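# Chapter 6: Sorting and Putting Away Small Craft Pieces

Anyone who has ever tipped a jar of beads onto a table knows the little sinking feeling that follows, and I'd like to begin this chapter by saying it needn't last long. My old teacher in Siltdale, Timothée Marty, kept some 2,340 beads in his workroom and could lay his hand on any colour he fancied. He always started with the big pieces — the discs and ovals — and let the small ones wait their turn. White, lavender and pink make a gentle set to practise on, even over a leafy print with orange flowers.

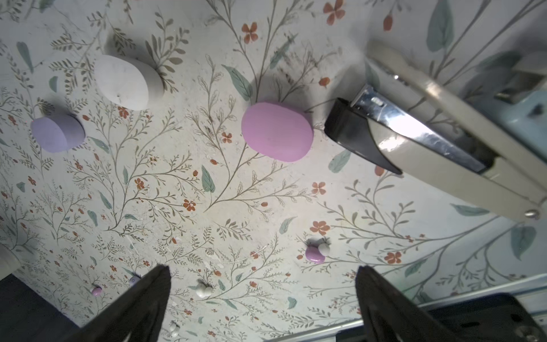

**Should you sort by colour or by size first?**

Size is the easier place to start, as large pieces hide small ones, and colour can follow once the table is clear enough to see.

The second half of the job is finding everything a home, and I do mean everything, pens and pencils included! A plain white cup near the back corner of the mat will look after those. Baskets hung from a rail are lovely too, whether mesh or wire grid, and they leave the tabletop free for your work. We'll come back to hanging storage when we visit the Mendville workroom later on.
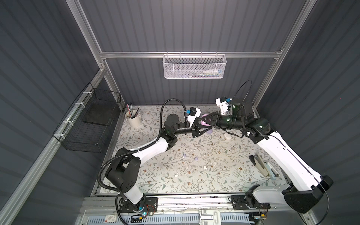

## 6.1 Choosing Your Containers

Before you buy a single box, have a good rummage through the cupboards at home.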